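Re: [home-textiles] Folding on a tile mat
From: Indrek Strazds
To: home-textiles list
Sunday, 9:40 pm

Jeanine Martens wrote:
> I fold on the bed because the table is too small. Since I put a
> bamboo mat over the mattress, my T-shirts come out crooked. Is it
> the mat or is it me? Also, do you clear the bed first?

Jeanine,

Mostly the mat. Knit cotton slides on smooth tiles, so the first fold drags the lower layer along with it. Two changes fixed it for me: shorter strokes, and one garment on the mat at a time. I don't clear the whole bed. The fan and the power strip stay on the pink sheet at the far side. Finished pieces go on the mat to the right, dark items waiting their turn go along the edge.

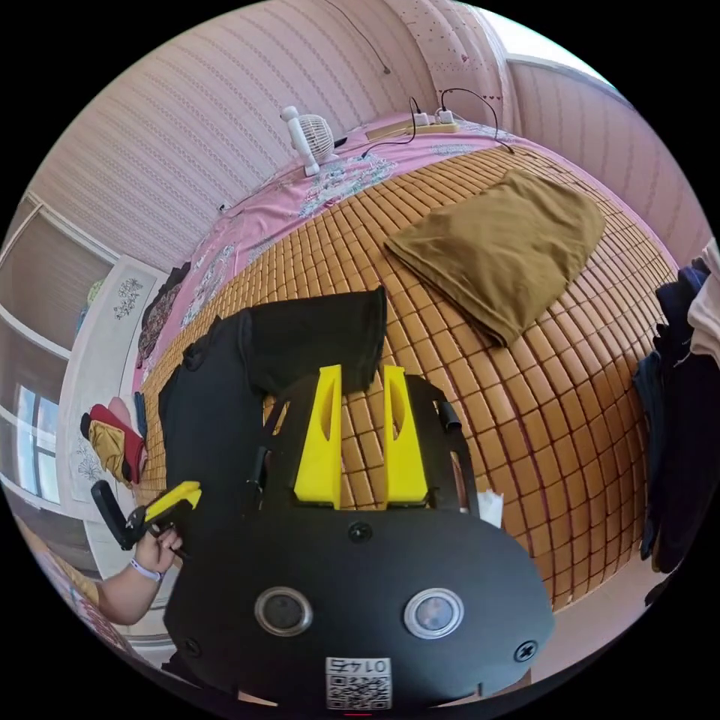 Sequence for a T-shirt

1. Lay it front-side down, neckline away from you.
2. Line up the hem with a row of tiles. The rows are a usable straightedge -- better than a sheet, which shifts.
3. Open both sleeves fully before the first fold. A bunched sleeve leaves a lump that shows through 3 layers.
4. Fold each side in to the middle, then bring the hem up in thirds.

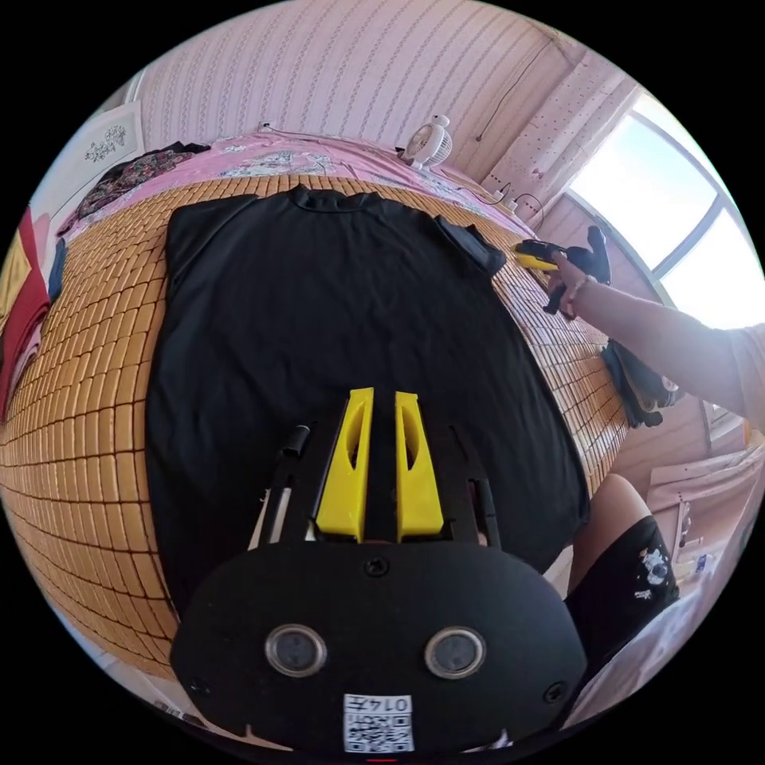

Black T-shirt, front-side down, right sleeve still to be opened out.

Heavier cloth is less fussy. Liesbeth Segers folds hers in half twice and leaves it, and I have no argument with that. For thin jersey I would keep to step 2.

I have not tried the larger tile size Damian mentioned. If anyone has, please post the tile width.

Indrek

2 replies | 6 shares

Related threads
Cleaning between mat tiles
Fitted sheets: corner methods compared
Shelf depth for folded shirts
Drying dark cotton indoors

Contact the list owner | Back to top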